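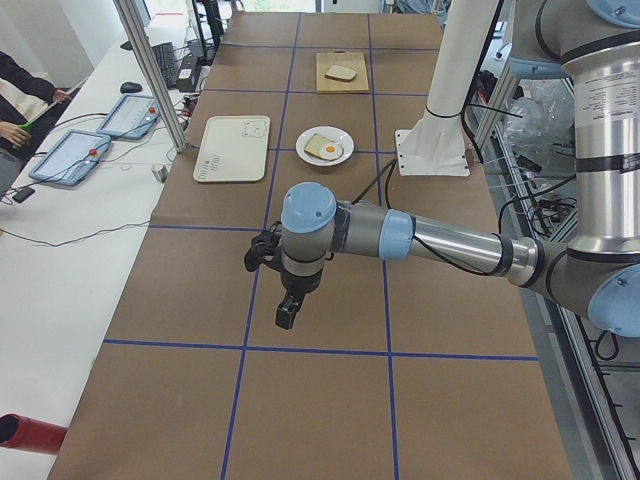
**How far has the sandwich task got since the March report?**

We have 300 accepted demonstrations of the full sandwich task out of the 1,000 we promised, and the collection routine is now steady enough that we expect to reach the full number within the grant period.

Progress report to the Porance fund, 05/06/2020
Prepared by Hatsue Fujimoto for the Gomholm project, Costbridge

## Where we are

I'm really pleased to be writing this one. In March most of what I had to tell you was about mounting plates, cable runs and a calibration that would not stay put. This time I can write about examples, which is what you are paying for!

One demonstration is one complete run of the task. The operator guides the arm to the loose slice of bread on the cutting board, lifts it, lays it over the egg toast on the plate, lets go and backs away. In the longer version the finished sandwich is then carried to the tray. The arm's joint positions, the gripper opening and the camera pictures are all saved together, and the learning system is trained on the lot.

Emiko Hayashi and Baltasar Salcedo are our two operators. They swap over after each block of runs, and we keep a record of who did what, so that we can check whether the model is picking up one person's habits. Emiko comes in to the bread low and from the side. Baltasar likes to come straight down. Both work, and we'd like to keep both in the set.

## The table layout

The taped grid has turned out to be the best cheap idea of the project (it was Kumiko Hirano's, and she deserves the credit). Every layout is written down as a cell for each item plus a rough angle, and the operator sets the table from the sheet before the run starts. Before the grid we were putting things "a bit left of last time", and when we looked back over the early runs the plate had hardly moved at all. Those runs are kept as practice data and are not in the figure above. 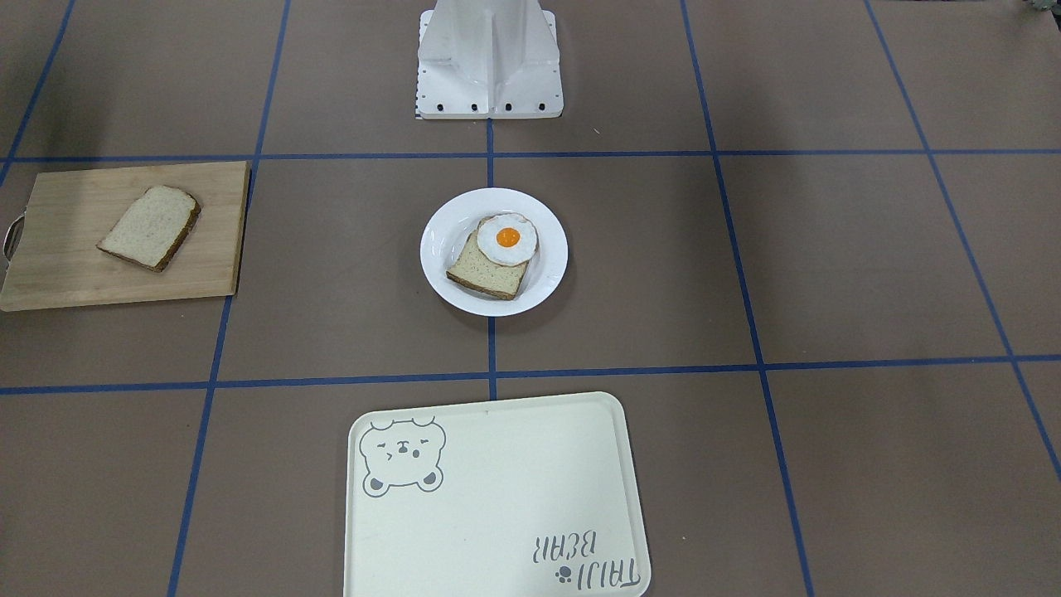

*Layout: bread on the board, egg toast on the plate, tray empty.*

We now work from four families of layout. In the first the board, plate and tray stay in their usual cells and only the bread is turned. In the second the plate shifts within its cell. The third moves the board, and the fourth moves everything. The accepted runs lean heavily on the first two families, and the next stretch of work is meant to even that out.

## What gets accepted

Alaric Park reviews every run before it goes into the set. A run is accepted if the top slice covers most of the bottom one, nothing has been pushed off the plate, and the recording has no gaps. Slightly crooked sandwiches are fine. We had a good argument over this and came down in favour of keeping them, as the model will make crooked sandwiches too and ought to have seen what a decent one looks like.

Runs where the operator misses the first grasp and tries again are kept as well, under their own label. I'm quite excited about these. In our first training trial the model froze when it missed the bread. With the second-try runs added it went back for another go, and there was some cheering in the lab. It is an early result from a small trial — please don't quote it yet — but it is the behaviour we hoped for. 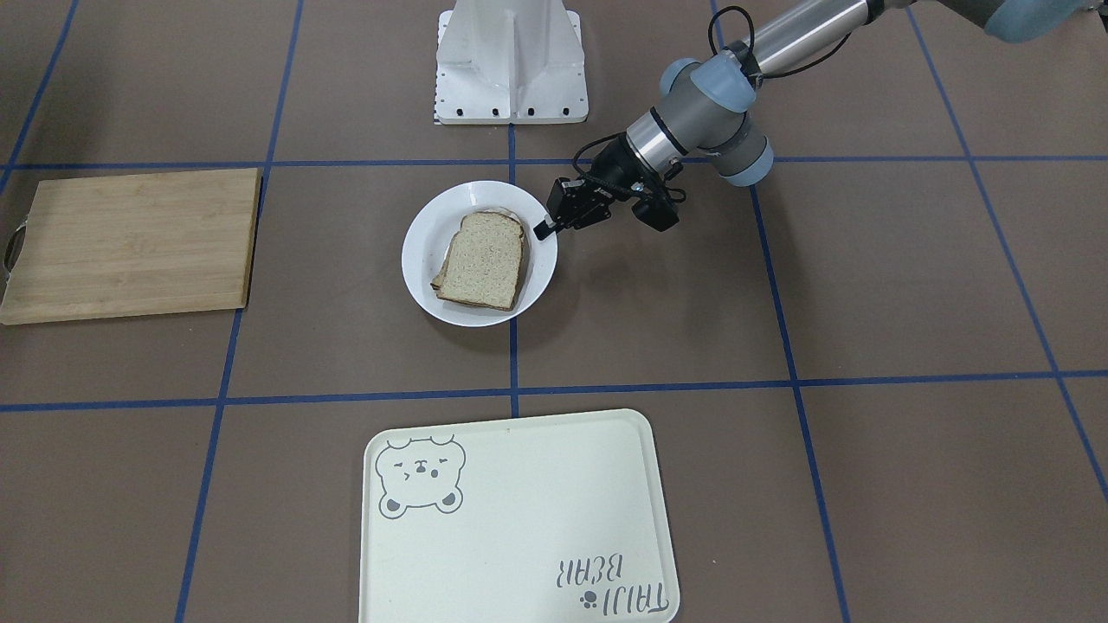 *Gripper by the right edge of the plate, sandwich on the plate.*

## What has been slow

Letting go is harder than picking up. Operators tend to pause over the plate while they judge the angle, and the model has learned to pause too, sometimes for a very long time. Baltasar has been trying a smoother approach, where the angle is settled on the way across, and the newer runs look much better for it. We will trim the longest pauses from older runs and train both ways to compare.

Carrying the finished sandwich to the tray is also behind. The grip has to be firm enough to hold both slices and gentle enough not to fold them. We have a narrower closing setting to try next.

The Rajput software, our in-house tool for replaying and labelling runs, is now used for all reviews. It still loses its place if you jump backwards in a long recording. Kumiko has a fix half written.

## Next

- Collect mainly from the third and fourth layout families
- Bring the tray step up to the same standard as the rest
- Train with and without the trimmed pauses, and report both
- Share a first batch of runs with you, with the layout sheets attached

We have no changes to the budget to request. If anyone from the fund would like to visit and have a go at guiding the arm, please do come. Emiko has offered to teach.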